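Getting ketchup out of a shirt

Speed matters more than skill, so leave the chips and go to the sink.

1. Scrape off the blob with a blunt knife. Scrape inwards, unless you wanted a bigger stain.
2. Turn the shirt inside out and run cold water through the back. Hot water sets tomato nicely, if permanent is the look you're after.
3. Rub in washing-up liquid and leave it for 4 minutes.
4. Rinse, then dab with white vinegar mixed 50/50 with water. You will smell like a chip shop - you were halfway there already.

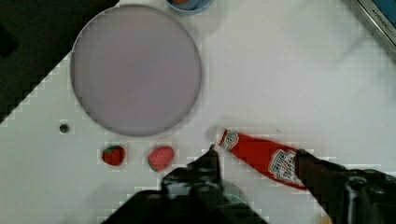

Heinz squeeze bottle, lying down beside a plate.

5. Wash as the label says and check the mark before it goes near a dryer. Still pink? Go back to step 3 and cancel your evening.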